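Chapter 16
Friction and Everyday Structures

A nail driven into a fence post stays there for decades. The fibres of the timber, pushed apart by the nail, press back on it from every side, and the friction between wood and steel resists any pull along the shaft. Glue adds to the hold in some joints, but many old joints have none.

In this chapter you will learn to tell static friction from sliding friction, to draw the forces on an object at rest, and to work out the largest load a joint can carry before it slips. You will need the vector methods from Chapter 4.

We begin with loads that hang. A coat on a hook pulls straight down, yet the hook must also resist turning. The further the load sits from the wall, the greater the turning effect, even though the weight has not changed. Harish Pal's measurements on the Totham shed, where beams were loaded with 200 newtons at a time, are used in Section 16.3.

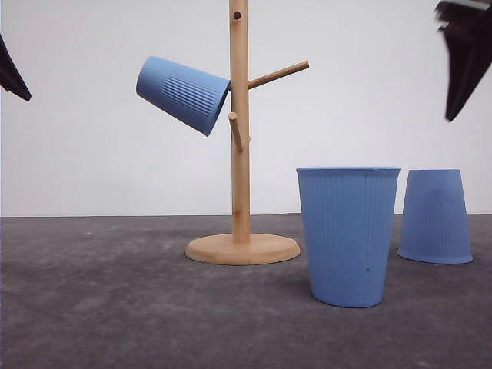 Figure 16.1 A cup hanging on a wooden mug tree.

Before reading on, sketch a coat hook and mark the forces acting on it.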